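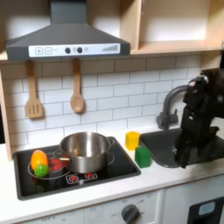

The play kitchen, with its hood and open cupboard

Playroom Assistant (part-time), Lirkora Family Centre

Posted Jan 24, 2020

Lirkora is a drop-in centre for parents and carers with children under five. We had 3,881 visits last year and need one more pair of hands in the playroom. The post is term-time only, mornings, and runs until September in the first instance. We hope to extend it.

What the work involves

You will set out the toys before the doors open, greet families, and stay on the floor during the session. You will help with snack, read a story at the end and put everything away. Toys that go in mouths are washed daily. You will also keep the signing-in sheet and pass on anything that worries you to the session leader, Zawadi Makokha.

Children remain the responsibility of the adult who brought them. This is not a childminding post.

Sessions are busy. We take up to 60 people, adults included, and the noise can be considerable. Pretend cooking is popular with the two and three year olds, so expect to be served a lot of tea.
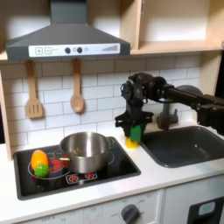 Who we are looking for

Experience with small children, paid or unpaid. A qualification is welcome but we do not ask for one. You should be comfortable sitting on the floor and able to lift a folded table with a colleague. A second language would be useful, Japanese or Swahili especially.

The successful applicant will need an enhanced DBS check, which we pay for, and two references. One should be from someone who has seen you with children.

Hours and pay

Four mornings a week, 9.00 to 12.30. Pay is on our Grade 7 scale and is paid monthly. Holiday is added to the hourly rate. Paediatric first aid training is given in your first half term.

How to apply

Send a letter of no more than two sides to Kazue Noguchi, Centre Manager, Lirkora, Arnaud House, Lidon Road. Please quote reference 634. We do not accept CVs on their own. Shortlisted applicants will be invited to join a session and then have a short interview.
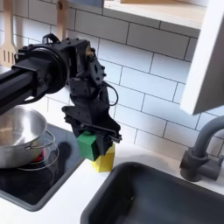
At the play kitchen worktop

If you would like to visit before applying, ring the office any morning and ask for Kazue.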